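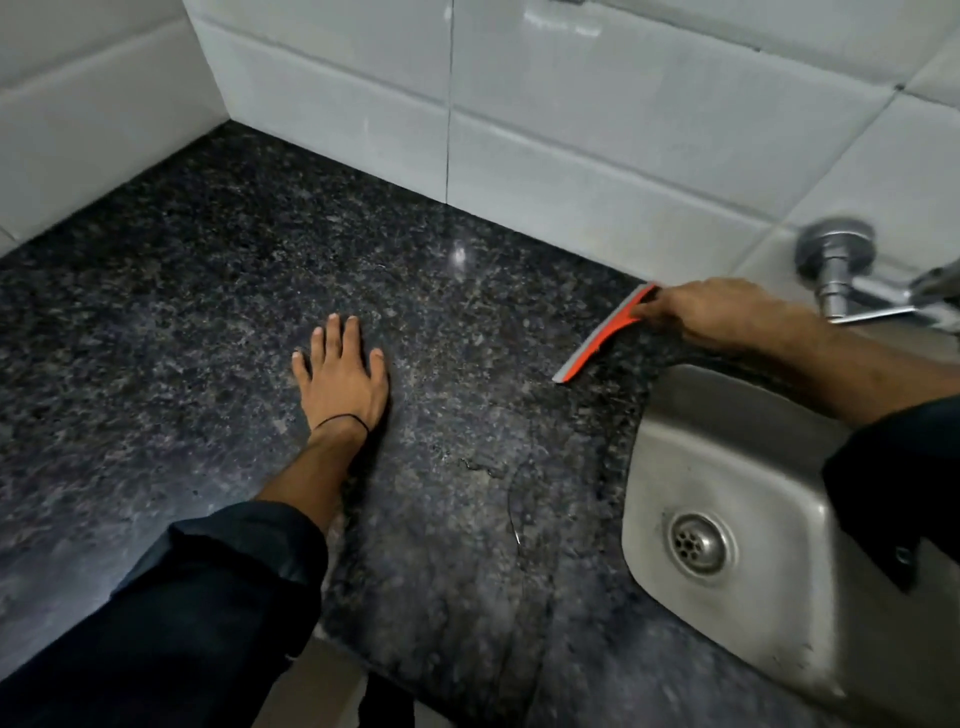 Getting dark granite to stop looking grubby

Hello again, and welcome to September! Thanks for all the replies to the oven racks item last month, I read every one of them and I'm still working through the suggestions about soaking them in the bath (my bath has recovered, mostly).

Quite a few of you wrote in about stone. Mekdes Abera asked it best, I think: "Why does my black granite look worse after I've cleaned it?" She moved into one of the flats at Lorum over winter, dark speckled granite with white gloss tiles above it, and says that by 4 in the afternoon, when the sun comes in low, she can see every swipe of the cloth she made that morning. I have the same combination at my place and I've spent far too long muttering at it, so this is one I feel qualified to go on about.

The trouble with granite that dark is that it hides the crumbs and shows you the cleaning. I once found half a teaspoon of poppy seeds on mine purely by putting my hand in them. But leave a bit of detergent behind and there it is, a big cloudy smear right in the middle where the light lands.

Less stuff in the water

I used to squirt dishwashing liquid straight onto the stone. Please don't, you'll be rinsing until dinner. What I do now is one small drop in 200 mL of warm water, in a spray bottle, and that does the whole lot with some left over. No vinegar, no lemon, nothing that fizzes. I know your nan swore by vinegar, so did mine, but hers was laminex and it couldn't have cared less. If your stone has a sealer on it the acid isn't going to do it any favours.

Spray, leave it for as long as it takes to put the kettle on, then wipe with a cloth you've wrung out properly. Wrung out like you mean it!

Then the squeegee

Yes, the one from the shower, or better still a second one so you're not forever traipsing up and down the hall. A little hand one with a rubber blade is plenty. I like a loud colour because I lose things, and against black stone you can spot an orange handle from the doorway.

I start up at the tiles and work out from there, blade pressed flat, free hand leaning on the stone to steady myself. Short pulls. Wipe the blade on an old tea towel every couple of goes or you're just painting the water back on in stripes. Corners are a nuisance, where two walls meet and the blade doesn't quite fit, so I turn it and pull away from one wall and then away from the other.

Zhiqiang Zhong wrote to tell me he bought a fancy Clokeck one for $46 and that his old one from the two dollar shop works better. I haven't tried it so I'll stay out of that argument, but do run your finger along the rubber before you buy any of them. A nick in the blade leaves a line of water every single time, and you'll blame yourself for weeks.

One more thing on squeegees. They do the tiles as well, of course, and if you're doing both, do the tiles first. I have done it the other way around more often than I'd like to admit in a newsletter.

Along the bottom of the tiles

This is the bit I skipped for years. Where the white tile comes down and meets the stone there's a skinny line that collects everything – drips, dust, that greyish fluff that comes from goodness knows where – and a blade sails straight past it. A mop's no better if you've got granite underfoot too.

So it's hands. I get an old dark rag, bunch it up, shove it right into the join and push along with my palm flat and fingers spread. Old t-shirts are best, and dark ones too, because I can't bring myself to ruin a good white cloth on that job. If you're doing it at floor level, put a folded towel under your knees. I'm 31 weeks into physio for mine and I've been told off about this.

Go over it twice, the second time with a clean bit of rag, and check the grout lines just above while you're down there. An old toothbrush gets most marks out. Any that won't shift I leave for a rainy day, and then I generally find something else to do on the rainy day.
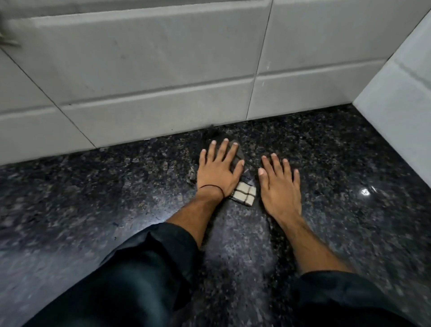 The final buff

Dry cloth, big lazy circles, and you're only after the last of the damp. Crouch or lean so you're looking across the stone towards the window and you'll see any patch you've missed as a pale bloom. From straight above you can convince yourself it's perfect.

I use a flat-weave cloth that came in a bundle from Edet, mainly because I have a drawer full of them. A worn-out cotton pillowcase cut into quarters is just as good. Fluffy new towels are hopeless on black, you'll be picking lint off it until Christmas. And no fabric softener when you wash your cloths, it leaves a film and you're back to smears.

How often? I do the full business once a week and a quick spray and wipe in between. Mekdes tried it for a fortnight and reports that the 4 o'clock sun is "less insulting", so I'm taking that as a win.

Next month

Around 638 of you are getting the Zeda household letter now, which is lovely and slightly terrifying. I've had three requests for flyscreens and one very long email on the correct way to fold a fitted sheet, with diagrams. I'm leaning towards flyscreens. If you've got a good method that doesn't involve taking them off the windows, hit reply and tell me before I get the ladder out.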